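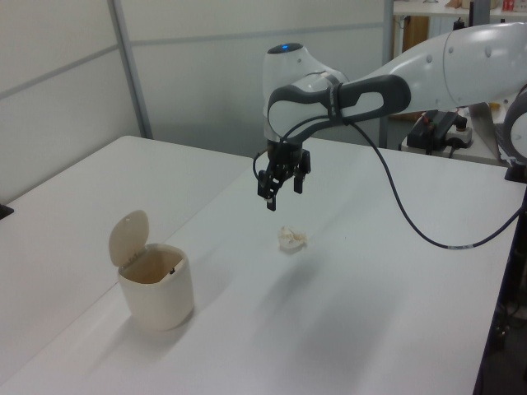
図1 作業台上の小型ごみ箱(蓋:開)および丸めた紙片

**作業室備品・清掃運用 打合せ議事録**

- 場所:Drukbridge 棟 2階 作業室横 打合せスペース
- 時刻:10時開始
- 出席:施設管理、作業室利用側、清掃委託元(Nernanar)、購買
- 記録:施設管理
- 配布資料:前回議事録、備品台帳抜粋、図1、Szulc および Ruleo の見積書

## 1. 前回議事録の確認

前回議事録は修正1か所を加えて承認した。修正箇所は、作業台の清拭に用いる布の区分に関する記述である。「台拭き用」とあるのを「天板用」に改める。「台拭き用」では給湯室の布と混同するおそれがあるとの指摘が利用側からあった。

前回の宿題事項の処理状況は次のとおり。

| 項目 | 担当 | 状況 |
|---|---|---|
| 備品台帳の更新 | 施設管理 | 完了。登録件数は27件 |
| 天板の高さの確認 | 施設管理 | 完了。床面から700 mm |
| 卓上ごみ箱の見積取得 | 購買 | 完了。本日議題3で扱う |
| 廃棄区分表の改訂案 | Nernanar | 未了。次回提出 |

台帳の27件には、消耗品と個人所有物を含めない。利用側から、個人所有物であっても作業室に常置するものは台帳の備考欄に記載すべきとの意見があった。施設管理は、備考欄に書くと点検対象と誤認されるため別表とする案を示した。別表の書式は施設管理が作成する。

## 2. 卓上ごみ箱の現状

### 2.1 対象

対象は図1のごみ箱である。円筒形の胴にはね上げ式の蓋を備え、色はクリーム色。図1では蓋が奥側に開いており、ごみ箱の右に丸めた白い紙片がある。

利用側の説明によると、このごみ箱に入れるものは紙片、テープの切れ端、包装材の小片である。液体を含むもの、刃物、電池は入れない取り決めになっている。取り決めは口頭によるもので、文書化されていなかった。Nernanar から、口頭の取り決めは清掃員の交替時に引き継がれないとの指摘があり、本日付で運用文書に含めることとした。

### 2.2 蓋の扱い

蓋の開閉について、現状の運用に統一がないことを確認した。利用側の意見は次の二つに分かれた。

1. 作業中は蓋を開けておく。片手がふさがっているときに蓋を操作すると、本体が動いて位置がずれる。
2. 投入のつど閉める。開けたままでは軽い紙片が空調の風で出ることがあり、見た目もよくない。

施設管理から、作業中と作業後で扱いを分ける案が出された。作業中は開閉いずれでもよいものとし、退室時に閉じる。利用側はこれに同意した。Nernanar は、退室時に蓋が閉じていれば清掃員が使用中か否かを判断しやすく、回収の手順上も都合がよいと述べた。

なお、蓋が開いた状態で上に物を載せる事例が過去に報告されている。蓋の付け根に荷重がかかるため禁止とする。閉じた蓋の上に物を置くことも同様に禁止する。

### 2.3 置き場所

置き場所について議論した。現状は卓上に置いているが、決まった位置の表示はない。図1では右側の天板の手前寄り、左の方に置かれている。

利用側は、投入動作が短く済むため卓上設置の継続を希望した。施設管理は床置きの可能性を検討したが、次の理由により採用しない。

- 天板の高さが700 mmであり、小型のごみ箱を床に置くと着座姿勢から口が見えにくい。
- 脚の周辺に配線があり、床清掃のたびに移動が必要になる。
- 小片の投入時にこぼれた分が床に落ち、回収の手間が増える。

卓上の位置は、天板の継ぎ目を避けて右側の天板内に定めることとした。継ぎ目の上では底面が安定しないおそれがある。図1では継ぎ目が斜め方向に細い線として写っている。継ぎ目に段差があるかどうかは図からは判断できないため、施設管理が現物で確認する。

位置の表示方法として、次の案を比較した。

| 案 | 内容 | 長所 | 短所 |
|---|---|---|---|
| A | 天板に細幅のテープで円を貼る | 安価、即日可 | 清拭で端がはがれる |
| B | 薄い滑り止めシートを敷く | 位置と滑り止めを兼ねる | シート下に粉じんがたまる |
| C | 天板の角に印だけ付ける | 清拭に影響しない | 位置が一意に決まらない |

利用側は案B、Nernanar は案Aを推した。清拭時の作業量を比べると、案Bはシートを持ち上げる動作が毎回加わる。案Aは貼り替えが必要になるものの、貼り替えの判断を月次点検に組み込めば清掃員の負担は増えない。協議の結果、案Aを試行する。テープの色は天板の白と区別でき、かつ注意表示と混同しない灰色とする。黄色と赤は使用しない。

## 3. 追加購入の検討

### 3.1 必要数量

作業室内の作業台のうち、卓上ごみ箱を必要とするのは8台である。壁側の保管用の台は対象外とする。既存のごみ箱1個を継続使用するため、追加で7個を購入する。

予備を置くかどうかについて意見が出た。購買は、単価が低く納期も短いため予備を持つ必要はないとの立場をとった。施設管理も同意見であり、予備は購入しない。破損時は袋を付けた箱で代用し、つど発注する。

### 3.2 候補の比較

購買から、Szulc と Ruleo の見積について説明があった。

| 比較項目 | Szulc | Ruleo |
|---|---|---|
| 形状 | 円筒 | 角形 |
| 蓋 | はね上げ式 | 押し込み式 |
| 色 | クリーム、灰 | 白 |
| 内袋の固定 | 内枠あり | 口縁で挟む |
| 底面 | 滑り止め付き | 平滑 |
| 納入単位 | 1個から | 箱単位 |

利用側から、押し込み式の蓋は軽い紙片を押し込む際に指で蓋に触れる必要があり、手袋着用時に扱いにくいとの意見があった。はね上げ式は蓋が奥に倒れる分の空きが必要になる。パーティションに寄せて置くと開き切らない可能性がある。ただし、置き場所を手前寄りと定めれば支障はない。

角形は台の角に寄せて置きやすく、保管時にも隙間が出ない。一方、内側の隅に粉じんが残るため、Nernanar は清拭のしやすさから円筒形を望んだ。

納入単位について、Ruleo の箱単位では7個ちょうどの発注ができない。余剰分の保管場所を確保する必要があり、予備を持たないとした3.1の方針とも合わない。

### 3.3 結論

Szulc の円筒形を7個発注する。色はクリームを第一候補とし、納期が延びる場合は灰に変更してよい。既存品と色調が完全に一致するかどうかは問わない。

利用側から、台ごとに色を変えて区別する案も出たが、識別は底面の管理番号シールで行うため不要とした。管理番号は既存品を1番とし、追加分に2番から8番を割り当てる。シールは側面に貼らない。側面に貼ると清拭で傷み、番号が読めなくなる。

納品後は、購買が蓋の開閉と底面の状態を全数確認する。不良があれば利用側に渡す前に返品手続きをとる。

## 4. 紙くずの取扱い

### 4.1 卓上に残る紙片

丸めた紙片が卓上に残ったままになる件について、Nernanar から照会があった。清掃員は、卓上の紙片が廃棄物か使用中の物品かを外観だけで判断できない。そのため現行の手順では、ごみ箱の外にある紙片には手を触れない。結果として、翌日まで残る場合がある。

利用側は、丸めた紙は原則として廃棄物とみなして差し支えないと述べた。ただし、緩衝材として丸めた紙を再使用する作業があり、その場合は例外になる。

協議の結果、次のとおり定める。

- ごみ箱内の紙片は廃棄物とする。
- ごみ箱外の紙片は、丸めたものであっても清掃員は回収しない。
- 再使用する紙は、保管用のトレーに入れる。卓上に直接置いたまま退室しない。
- 利用者は退室時に卓上の紙片をごみ箱に入れるか、トレーに戻す。

Nernanar から、ごみ箱外の紙片が続けて残っていた場合の連絡先を決めてほしいとの要望があった。連絡先は施設管理とし、清掃記録票の備考欄に台の番号を記入する。電話連絡は不要である。

### 4.2 記載のある紙

手書きのメモ、印字のある用紙は、丸めてあっても卓上ごみ箱に入れない。入口脇の回収箱に入れ、後に裁断する。卓上ごみ箱に入れてよい紙は、白紙、包装用の薄紙、ラベルの台紙に限る。

図1の紙片は白色であり、記載の有無は図からは判別できない。利用側の一人から、丸める前に記載を確認する手順を加えるべきとの意見があった。手順を増やすと守られなくなるとの反論もあり、掲示文に一行加えるにとどめる。

### 4.3 回収の時刻

回収は17時以降とする。作業が続いている台は飛ばし、翌日の回収とする。内袋は毎回交換せず、半分に達した時点で交換する。半分の判断は清掃員に任せる。

利用側から、匂いの出るものが入った場合の交換について質問があった。食品および食品の包装は作業室に持ち込めないため、規定上は発生しない。誤って入っていた場合は量にかかわらず内袋を交換し、清掃記録票に記入する。

## 5. 天板および周辺の清拭

### 5.1 天板

天板は白色のため、鉛筆の粉、テープの糊残り、擦れ跡が目立つ。現行の清拭は水拭き後に乾拭きとしている。糊残りは水拭きでは落ちず、利用側がアルコールで拭いている例がある。

アルコールの使用可否について、施設管理が天板の納入元の資料を確認する。確認が済むまでは中性洗剤を薄めて用いる。研磨剤入りのスポンジは使用しない。

継ぎ目については、布を継ぎ目に沿って動かす。直角に横切ると小片が溝に入りやすい。溝に入った小片は乾いた刷毛で払い、先のとがった工具でかき出さない。

### 5.2 パーティション

作業台の奥にある明るい灰色のパーティションは、横方向のレール部にほこりがたまりやすい。天板より先に清拭し、落ちたほこりを天板の清拭で取り除く順序とする。現行の手順書では順序が逆になっているため、Nernanar が改訂する。

縦の金属支柱は乾拭きのみとする。テープや付箋を貼らないことを利用側に周知する。掲示物はパネルの面に貼り、支柱とレールには掛からないようにする。

### 5.3 棚および戸棚

図1の右奥にある白い棚と、その下の木製のパネルの清拭分担を確認した。棚板の空いている部分は Nernanar、物品の置かれている部分は利用側の担当とする。清掃員は棚の物品を動かさない。

棚に置かれた赤い小物については、台帳に該当する記載があるかどうかをその場で照合できなかった。施設管理が現物を確認し、台帳または1項の別表に反映する。

木製のパネルは水分を残さない。固く絞った布で拭き、直後に乾拭きする。

### 5.4 電源タップの周辺

作業台の右奥にある白い電源タップの周辺は、清掃員の作業範囲外とする。乾いた刷毛によるほこり取りを利用側が行う。水拭きは禁止する。配線の抜き差しが必要な清掃は施設管理に依頼する。

清拭範囲の境界が分かりにくいとの指摘があった。境界は天板の縁とし、縁より外側の機器および配線には清掃員は触れない。天板上の機器と配線についても同様とする。

## 6. 掲示文

作業台ごとに掲示する文案を読み合わせた。修正後の文案は次のとおり。

> **卓上ごみ箱の使い方**
>
> - 入れてよいもの:白紙、薄紙、ラベルの台紙、テープの切れ端、包装材の小片
> - 入れないもの:記載のある紙、液体を含むもの、刃物、電池、食品
> - 丸める前に記載の有無を確認する
> - 蓋の上に物を置かない
> - 退室時に蓋を閉じ、灰色の円の中に戻す
> - 卓上の紙片を残さない

当初案には「きれいに使いましょう」の一文があったが、具体的な動作を示していないため削除した。文字は黒一色とし、図は入れない。用紙は奥のパーティションのパネル面に、レールに掛からない高さで貼る。

英語の併記について利用側から要望があった。訳文は利用側が用意し、施設管理が書式を整える。英語版の完成を待たずに日本語版を先に掲示する。

## 7. 試行期間と点検

案Aのテープ表示と退室時の蓋閉めは、8月から試行する。追加分の納品が遅れる場合は、既存品のある台だけで先に始める。

月次点検の項目は次のとおり。

- 灰色テープの端のはがれ
- 蓋の開閉の引っ掛かり
- 底面の滑り止めの汚れ(追加購入分)
- 管理番号シールの判読
- 掲示文の汚れおよび脱落

点検は施設管理が行い、結果を備品台帳の点検欄に記入する。写真による記録は不要とする。不具合があった場合に限り、該当部の写真を添付する。

利用側から、ごみ箱の位置が作業内容によっては邪魔になるとの意見があった。作業中の移動は自由とし、点検および回収の時点で円の中にあればよい。

## 8. 決定事項

1. 卓上ごみ箱は卓上設置を継続する。位置は右側の天板内とし、灰色テープの円で示す。
2. 蓋は退室時に閉じる。作業中の開閉は問わない。
3. Szulc の円筒形を7個発注する。
4. ごみ箱外の紙片は清掃員の回収対象としない。
5. 清拭はパーティション、天板の順とする。
6. 掲示文は6項の文案で確定し、日本語版を先に掲示する。

## 9. 宿題事項

| 内容 | 担当 | 期限 |
|---|---|---|
| 発注書の作成 | 購買 | 今週中 |
| 納品時の全数確認 | 購買 | 納品当日 |
| 個人所有物の別表の書式 | 施設管理 | 次回 |
| 天板の継ぎ目の段差確認 | 施設管理 | テープ貼付前 |
| アルコール使用可否の確認 | 施設管理 | 次回 |
| 棚の赤い小物の台帳照合 | 施設管理 | 次回 |
| 清拭手順書の改訂 | Nernanar | 試行開始前 |
| 廃棄区分表の改訂案(継続) | Nernanar | 次回 |
| 掲示文の英訳 | 利用側 | 次回 |

## 10. その他

清掃記録票の用紙が残り少ない。書式に台の番号欄を追加したうえで増刷する。旧書式は使い切らずに廃棄し、裏面をメモに使う場合は作業室の外で使用する。

次回は同じ場所で、10時から行う。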